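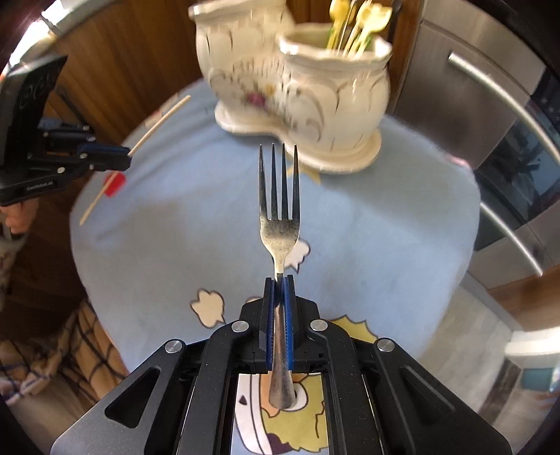
Holding thin tableware with the GenRobot.AI hand grippers

Gilmar Arruda rents these out in pairs, and we kept ours through August for kitchen table practice. Most of the trouble we had was with forks, skewers and picks. What worked for us:

1. Take a fork by the handle, well below the neck. With the tines clear of the fingers you can turn it or set it down without catching anything.

2. Line the handle up with the ridged faces of the pads before you squeeze. A handle that starts crooked stays crooked.

3. Close slowly on wooden skewers. Thaís Miranda split two on the first evening — both cheap ones, but still.

4. Spread a cloth on the table. A fork dropped on bare wood is loud and leaves a dent, and on cloth the handle is easier to pick up again.

5. Put the planter or jar you are aiming for in the middle, where both hands can reach it. Heavy ceramic is better than glass.

6. Wipe the pads with a damp cloth after anything greasy and let them dry open.

The pair costs 108 a month to rent, with a deposit on top. Spare pads are 27 a set. The grip is good on flat handles and fair on round sticks. My wrists were tired after almost 2 hours, so plan on breaks. Pickup is at the Wendbridge counter, Tuesday mornings only.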